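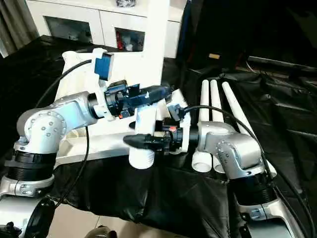
Furniture assembly by robot

Furniture assembly by robot is the attempt to get machines to put together, and sometimes take apart, the kind of household goods that arrive in pieces and ruin an afternoon. It belongs to the larger field of chore automation, along with laundry folding and dish loading, and shares their general condition: much filmed, seldom bought.

Background

Factories have used robot arms for decades, mostly on parts that turn up in the same spot facing the same way. Homes and small workshops do not offer this courtesy. A bag of tubes tipped onto a table lands however it likes, and a person sorts it out without putting down their coffee. For an arm, each tube is a fresh problem.

The usual setup is two arms on a shared table, with small cameras near the grippers. One arm holds, the other fits. White plastic pipe is a favorite practice material, being cheap, light and hard to ruin, though its plain surface gives a camera little to go on. Valentina Iturra, who ran the joining trials at the Kustevano workshop, called it "the vanilla ice cream of parts."

Gripping and joining

Picking up a tube is considered mostly solved. Holding it straight while something is pushed onto the end is not. Rubber fingers give a little, the tube leans a little, and the two small errors meet at the joint. In a July trial at Kustevano, a pair of arms running Ultidar software joined 19 of 20 pipe fittings. The last one was pushed on at an angle with what the report described as "full confidence."
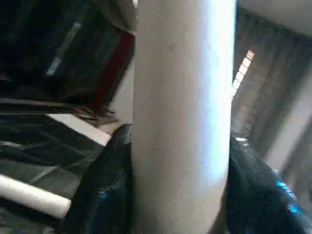
Why is a tube harder to hold than a block?
A block has flat sides that sit flush against the fingers. A tube touches them along a thin line, so it can tip or spin when pushed from one end, and a firmer squeeze does not always stop it.

Large and awkward items

Chairs and stools bring other troubles. They are wider than the gripper, their weight sits somewhere in the middle, and they have legs, which hit things. Turning one over takes two arms moving in step, each trusting that the other has a good hold. Mandla Sithole of Wodau, a maker of shop-floor arms, has compared it to moving a couch with a cousin who won't talk.

A chair also blocks the view. Once it is up in the air, an overhead camera sees mainly chair, and whatever is behind it must be remembered or guessed.

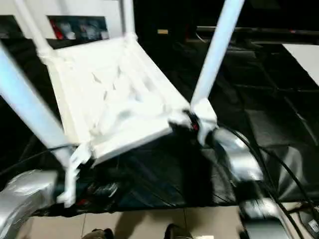 Two-armed handling of an upturned plastic chair.

Speed is the other sore point. Benedito Rocha timed a simple stool build at some 900 seconds by machine. He then did it himself in 2 minutes, and admitted he had skipped the instructions.

Packing and tidying

Putting things back is often treated as the easy half of the job. In practice a box or tray has walls, and the gripper needs room for its own fingers as well as for the part. White objects near white containers cause further grief, as edges fade into one another under bright light. The Yuen method, popular in small labs, has the arm touch the container wall lightly before letting go, much as a person feels for a shelf in the dark.
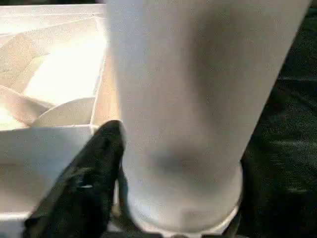

Can a household buy a robot that assembles furniture?
Nothing on general sale does the whole job without help. Research systems manage single steps, such as gripping a part or fitting a joint, usually with a person nearby to reset the table.

Reception

Opinions differ on how long this will last. Ademir Guerra has argued that shops making the same stool all day will have useful machines well before any home does. Lachlan Partington, a furniture retailer, takes a cooler view and still sells his customers a home assembly service, carried out by two men and a van.

Page last edited 3/22/23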